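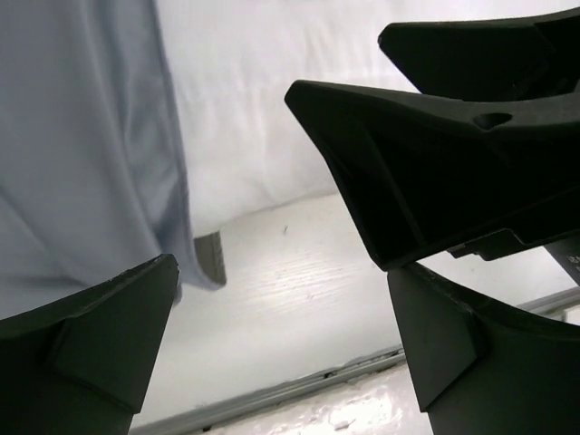 Danica had always held that blue cloth remembers its creases, and that no amount of hanging would talk them out of it. She said so again that morning, with her coat still on, and Matěj said nothing, having heard the same thing about flannel.

He didn't believe cloth remembered anything. He didn't believe most of what came with the Štefanec house, either – that the linen had belonged to a countess, that it had crossed the river in a piano, that a dealer in Veltbridge had once offered 2395 for the lot and been shown the door. Dealers in Veltbridge did not offer 2395 for bed linen. They offered 500 and looked at their watches.

"You could at least iron it," Danica said.

"And then?"

"Then it would be ironed."

He took hold of the nearest piece and followed the fold down with his thumb. A soft, ordinary cloth. His aunt had left a note about it, two pages in her upright hand, telling him which pieces went together and which must never share a shelf. He had read it twice, looking for the reason, and found only more instructions.
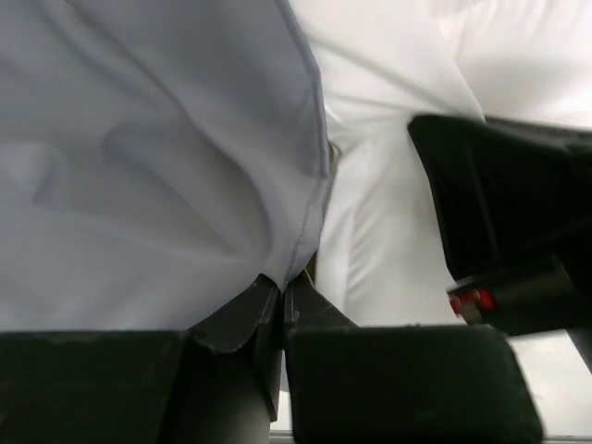
The white ones were meant to be the good ones. The note said so, underlined, and said also that they should be folded toward the window, whatever that meant. Matěj had tried it facing the window and with his back to it and got the same lump both times.

"She'd have noticed," Danica said.

"She'd have said she noticed."

Danica took off her coat at last. She found two corners, gave him the other two, and they walked toward each other across the room like people at a dull wedding. The edges didn't meet. They backed off and tried again, and she began telling him about the countess, how she counted her sheets every evening at 9.

"Who told you that?"

"Your aunt."

"And who told her?"

Danica pulled her end straight and waited for him to do the same.

Last updated: July
Contact: Likine | All stories copyright Ainhoa Sepúlveda | Back to top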